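From: Siv Aasen
To: frontdesk-talk
Date: December 7, 2025
Subject: Re: the key card question

Jonatan Sundqvist wrote:
> Management came back from the Zelmont presentation very
> pleased and says the arm can do key cards "from May." Does
> anyone at a house that already has automation know what that
> means for the night shift? I have 8 people asking me and I am
> running out of ways to say "we'll see."

Jonatan,

We're a year ahead of you at Pultstead, so let me spoil it. What you get in May is a date in June, and then a machine that does one piece of your job very carefully while you do the rest of it at the usual speed.

Key cards sound like nothing until you try to teach them to something. A card is thin, it's slick, and it has a right way around. The power card for the slot by the door has an arrow on it, and guests with two degrees still put it in backwards. A rubber fingertip has to press hard enough to keep hold of it and not so hard that it bends.

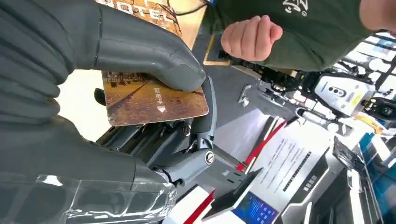

Anyway, what changed for us was mostly the in-between work. I used to hand over a card and say where breakfast was. Now I stand a little to the side and say where breakfast was, and also that yes, it's a real robot, and please don't shake hands with it. Up to 142 times in a conference week, by Gudrun Eide's tally, and she's a woman who enjoys a tally.

The night shift kept its hours. It lost the quiet ones. Somebody has to refill the card tray, wipe the fingers, and call Viklund when the thing sulks, and their support line closes at 5. Get that into your contract before anyone signs. Ours says "reasonable availability," a phrase I now use about myself.

Floor space is the other one. Bases on wheels want carpet with no chairs on it, and we lost the good armchair.
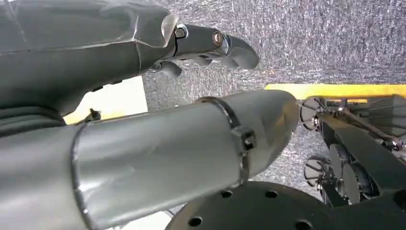 Did anyone lose their job over it?

Two people moved to housekeeping by choice and one retired without being replaced, so decide for yourself what to call that. Njål Nyberg has the staffing sheet and will send it if you ask him nicely.

Ask for paid training time too. We got ours only after Frøydis wrote a letter.

Siv
Pultstead front desk, ext. 408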